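**The two-box cord method, tried**

A reader from Brirnstead swears by sorting power cords with two cardboard boxes: the tangle in one, anything freed goes in the other. I have my doubts. We have 255 members at Venduvside, and I'd bet most own a box of black cords they will never open.

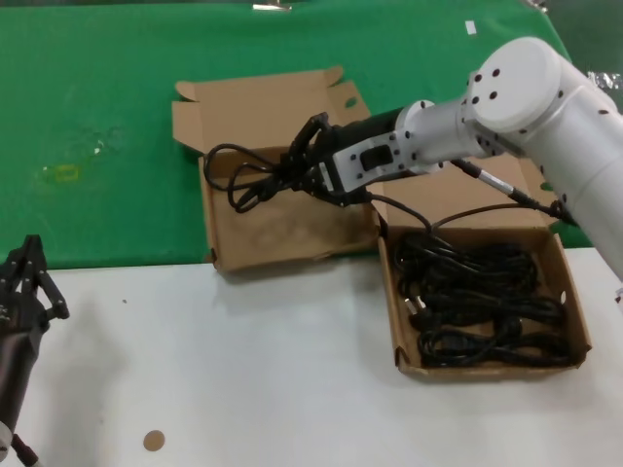
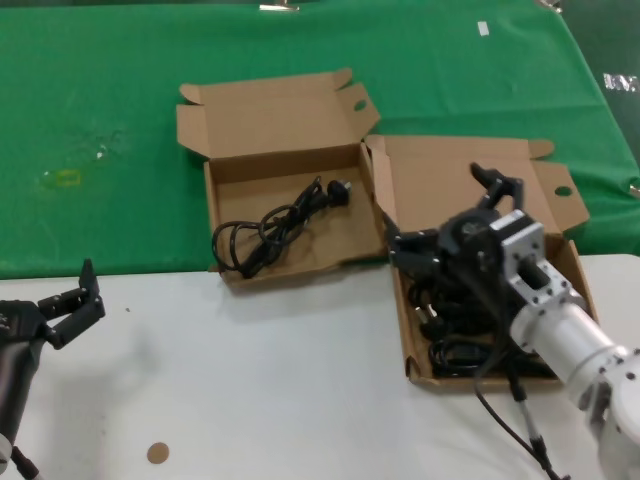

My complaint is that a second box gives you a second place to make a knot. Tie each cord before it goes in, or don't bother. I'll try labels in March, without much hope.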